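Stilero Four-Spout Gravity Filler for Spirits
Bench model, stainless steel, no electrical parts
Made by Lehner. Sold and serviced by Ustow Bottling Supply.

Home > Filling > Spirits > Gravity Fillers

Prices and lead times on this page are good as of March 9, 2018.

Overview

The Stilero is a manual bench filler for gin, vodka, rum, whiskey and other clear or filtered spirits. It has four spouts and a covered tank. The operator hangs a bottle on each spout, the liquid runs in by gravity, and the flow stops when it reaches the level set at the spout. A float valve in the tank keeps the head of liquid steady while you work.

It is built for distilleries that have outgrown filling by hose and funnel but don't have the floor space or the volume for an inline machine. One person can run it. Two people, one filling and one closing, can turn out 600 bottles in a working day with standard 750 ml rounds. Heavier glass, wax tops and hand-tied tags will slow that down, usually at the closing end.

There is no motor, pump or heater on the filler. Many of our customers bottle in rooms where they want as few electrical devices as possible near high-proof liquid, and a gravity filler suits that. You are still responsible for ventilation, grounding and whatever your fire marshal requires for the room.

What it fills

The standard spouts fit bottles with a neck opening of 16 mm or larger. This covers most spirits glass on the market, including the common bar-top finish and most screw finishes. Miniatures usually need the narrow spout set, sold separately. If you use unusual glass, send us two empty bottles with their closures before you order and we will try them on the bench at no charge.

The bottle rest moves up and down on a toothed post and locks with a hand knob. It takes everything from flasks to tall 1-liter bottles. Square and flat-sided bottles sit against the back rail without turning. Round bottles are held by the spout and the rest together. Bottles with a badly off-center neck can be filled, but you may need to shim the rest on one side.

The Stilero is not meant for cream liqueurs, syrups, or anything with fruit pulp or botanicals left in it. Thick products fill slowly and unevenly, and solids will lodge in the spout tip. Sweetened gins and light liqueurs are fine if they pour freely at room temperature. Rinse the filler the same day after any product with sugar in it.

Fill level and fill volume

Like all level fillers, the Stilero fills to a height in the neck. It does not measure volume. If your glass varies from bottle to bottle, the contents will vary too, even though the row looks even on the shelf. Good glass from one mold run usually stays well within what is allowed, but you need to check it yourself by weight or with a calibrated flask and keep a record of the results.

Temperature matters as well. Spirit expands as it warms, so a tank that has been sitting in a cold storage area should come up to bottling room temperature before you set your levels. Check the first row of the day, check again after any break, and check whenever you open a new pallet of glass.

To change the level, loosen the collar on the spout, slide the spacer, and tighten the collar by hand. All four spouts should be set from the same reference bottle. We suggest keeping that bottle on a shelf with the batch name written on a piece of tape.

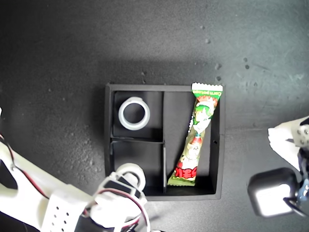 Seals and spacers are the only parts of the Stilero that most owners will ever replace. Each spout has one face seal, one inner seal and a spacer, and they come off without tools. Work on a clean, flat surface and do one spout at a time so that parts don't get swapped between positions. A tray with dividers makes this much easier. The black one in the photo has the kind of layout we like, with two shorter compartments on the left and a tall one on the right: worn seals go in one short compartment, new seals in the other, and the spout itself lies in the long side. The raised walls keep small parts from rolling off the bench. Use a separate tray for food-grade grease and brushes.

Replace the face seals when they look flattened, when they feel hard, or when a spout drips after the bottle comes off. Spirit above 120 proof wears the standard seals faster. If you regularly bottle at cask strength, order the high-proof seal kit with the machine and use it from the first day. Don't mix seals from the two kits on one filler. They differ slightly in thickness and your levels won't match.

Construction

The tank, lid, frame and drip pan are stainless steel. The tank is welded and polished inside, with a sloped floor that drains to a valve at the left end. The lid lifts off completely and has a vent with a removable screen. The frame stands on four threaded feet so you can level it on an uneven bench.

Leveling is worth the few minutes it takes. If one end of the tank sits low, the spouts at that end will run slightly faster and the heights won't agree along the row. Put a level on the tank rim, lengthwise and then front to back, after the tank has been filled. A full tank can settle a light bench enough to matter.

The inlet is a standard sanitary clamp fitting at the back of the tank. You can feed it from a raised vessel by gravity or from a transfer pump rated for alcohol. If you use a pump, the float valve must not be made to hold back full pump pressure. Fit a bypass or a pressure switch at the pump.

Specifications

Spouts: four
Neck opening: 16 mm minimum with standard spouts
Tank capacity: 9 liters
Width: 32 inches
Depth: 16 inches
Contact parts: stainless steel and food-grade seals
Inlet: sanitary clamp
Drain: hand valve, left end
Power: none
Assembly: feet, bottle rest and float are fitted by the customer

What comes in the box

Filler body with tank and lid
Four standard spouts, fitted
Bottle rest and hand knob
Float valve assembly
Drip pan
One spare set of standard seals
Spout brush
Printed manual in English

Hose, clamps and bottle closers are not included.

Options and related items

Narrow spout set. Four spouts for miniatures and small-neck sample bottles. They change over with the same collars. Expect slower filling on account of the smaller bore.

High-proof seal kit. A full set of face and inner seals for all four spouts. Recommended for any product above 120 proof.

Nemavley bench stand. A welded stand with a lower shelf for cartons and a lip at the back to stop bottles. It puts the spouts at a comfortable height for most people standing. The Stilero bolts directly to it. Two lengths are available, and the longer one leaves room for a hand closer on the right side.

Inline filter housing. Goes between the supply vessel and the inlet. Useful for catching carbon fines or bits of cask char before they reach the spouts. Cartridges are sold separately, and the housing must be vented before first use.

Cover. A fitted cloth cover to keep dust off between bottling days.

Cleaning

For most dry spirits, a drain-down and a rinse with clean water is enough between batches. Open the drain, tip the frame slightly toward the valve, and let the spouts run out into the drip pan. Rinse twice. Leave the lid off until the tank is dry.

When changing from a strongly flavored product to a neutral one, take the spouts apart and wash the seals separately. Juniper and anise in particular stay in seal material. Several of our customers keep a second set of seals for their gin and store it in a marked bag, and we think that is a sensible practice.

Don't use chlorine cleaners on any part of the machine. Don't put seals in a dishwasher. Steel wool will scratch the tank and leave particles that rust.

Common questions from buyers

Can I add more spouts later? The tank is drilled for four and can't be extended. Some distilleries run two machines side by side from one supply line, with a valve ahead of each.

Will it work with recycled or returned bottles? Yes, if the necks are free of chips. A chipped lip will cut the face seal.

Can it be used for wine? It will fill wine, but it doesn't protect against air pickup and Lehner does not recommend it for that purpose. Ask us about the wine models.

Do I need a different machine for private-label work? No. Changing from one customer's bottle to another means resetting the bottle rest and the spout spacers. Write the settings for each bottle on a card and you can go back to them later. The manual has a blank settings page that you can copy.

Ordering and delivery

The Stilero is normally in stock. Orders with the Nemavley stand ship by freight on one pallet, and someone must be there to sign for it. Check the carton corners before signing and note any damage on the driver's copy. Machines ordered alone ship by parcel carrier.

Lehner covers the tank and frame for two years against faults in material and workmanship. Seals are wear parts and are not covered. Warranty claims in the United States go through Ustow, and we keep spouts, collars, floats and valves on the shelf.

Unused machines can be returned within 30 days in the original carton. We can't take back seals or filter cartridges once the bag has been opened.

For bottle trials, spare parts or a quote on more than one machine, contact Hoi-yan Fung in the filling equipment department. Please have your bottle drawing or the glass supplier's part number ready, along with the proof of the product and the type of closure.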